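Gerkville FC - Matchday Talk
Thread: Pressing numbers after the Kanach draw

halfspace_6
Moving this out of the lineup thread because it was getting buried. My position is that the second half fell apart because of spacing between the back line and midfield, and fitness had little to do with it. Discuss. 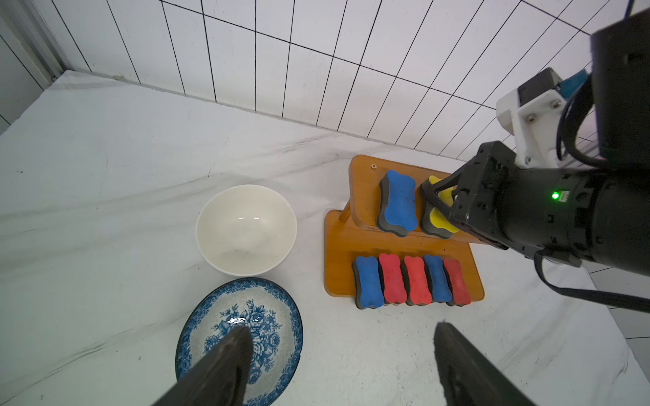
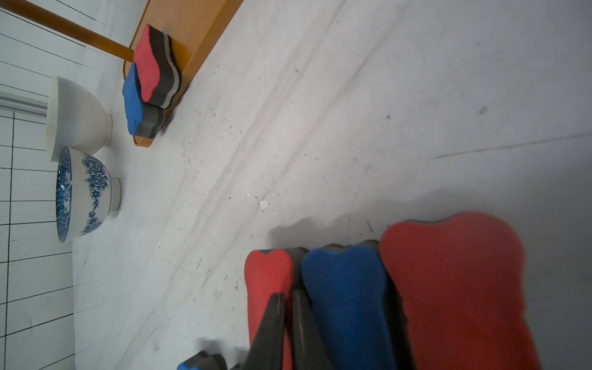
Gerkville, October

The league feed gives us 988 minutes of open play in a 4-4-2 so far. In that sample the distance between the two banks of four stays small while the ball is in the opponent's half. Once the first line of pressure is beaten, it opens up. Kanach worked that out before the break and started going long to the left channel, then playing off the second ball. Both goals came from that pattern.

The front two press the center backs. The wide midfielders jump to the fullbacks. The holding pair steps up. The back four holds at the edge of the center circle and does not step up with them. One long pass and you have taken six players out of the game.

dropball
Disagree with most of this. Against Nudar the back line held the same position and we conceded nothing. The difference is that Nudar never win a header. You are describing a matchup problem and calling it structural.

halfspace_6
Nudar also had a player sent off before the half hour. I would leave that match out of any sample.

dropball
Then your 988 minutes gets smaller, and you should say by how much.

halfspace_6
Fair. I have not recalculated it. The gap was there in the Restrepo match too, though, with eleven against eleven for the full 90.

north_end_row_k
Does the feed track the height of the defensive line or are you estimating from the broadcast angle? The main camera at Restrepo is low and close to the halfway line. Anything on the far side looks compressed.

halfspace_6
Estimated from broadcast. The feed only has events: passes, duels, shots, fouls. No off-ball positions.

north_end_row_k
So the part of the argument that matters is by eye.

halfspace_6
The distances are by eye. The locations of the second balls are in the feed, and those sit in front of our center backs in all three matches.

setpiece_dept
I charted duels for the first 500 minutes of the season. We win the first header at a decent rate, better than last year. What we lose is the next touch. Whoever wins the header, the ball drops in front of our center backs and there is no one there. That supports the spacing argument more than it supports blaming the headers.

It does not rule out fitness. Recoveries by the holding pair drop off after the hour in every match I charted. They get forward to press and are slow coming back.

dropball
Which is what I said in the other thread. Take one of them off at 60 minutes and the problem is smaller. We made our first change at 78.

fullback_overlap
The bench is thin. Who comes on? The only other holding player has fewer than 250 league minutes, and most of those were at right back.

dropball
Then play him there for 30 minutes and find out. The table is not going to punish us for a trial in October.

fullback_overlap
It might. Restrepo are two points behind us and have a game in hand.

setpiece_dept
Cheaper fix: one of the holding pair stays. Press with five and leave one in front of the center backs. You give up some high turnovers. We have scored once from a high turnover all season, so the cost is low.

halfspace_6
I could accept that. My preference is still for the back line to come up ten yards and the keeper to play off his line, but he has shown no sign of wanting to do it.

north_end_row_k
He came out twice against Kanach and was late once. Bringing the line up with that keeper is a bad trade.

halfspace_6
The late one was a bad back pass - I do not put that on him.

north_end_row_k
Watch it again. The back pass is short but he starts from the six-yard line. With a normal starting position he clears it.

dropball
Agree with row_k on this one.

setpiece_dept
I will extend the duel chart through the Kanach match and post the numbers with the Nudar match listed separately. If someone has the full recording of the Restrepo away match, send me a message. Mine stops at 71 minutes.

fullback_overlap
I have it, first half and second half as separate files. Sending tonight.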